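4.2 Loading and unloading racks

The second group of chores concerns appliances with a wire rack inside. For a person this work is easy and needs almost no attention. For a gripper with two fingers it remains difficult, and the reason is mostly the space between the rack and the walls of the appliance. In the Drastberg trials we recorded 1,537 attempts over 25 working days. Siddiqui and Rana had earlier reported that narrow openings cause more failures than heavy objects, and our results agree with this.

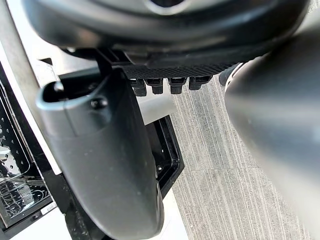
Figure 3. View from the wrist, with the two fingers at the side of an open appliance. The wire rack is at the left edge, partly covered by the left finger.

We counted an attempt as failed when the gripper touched the rack with a force above the limit, or when a human operator had to stop the motion. By this measure 900 attempts were successful. Most of the failures happened during the approach, before any object was held. The Nikzad planner reduced the contacts with the side wall, but it made the motion slower, and the operators at Keridthorpe did not always accept this. We therefore consider that rack work can be done by machine only under supervision at present. The case of mixed objects is treated in Section 4.3.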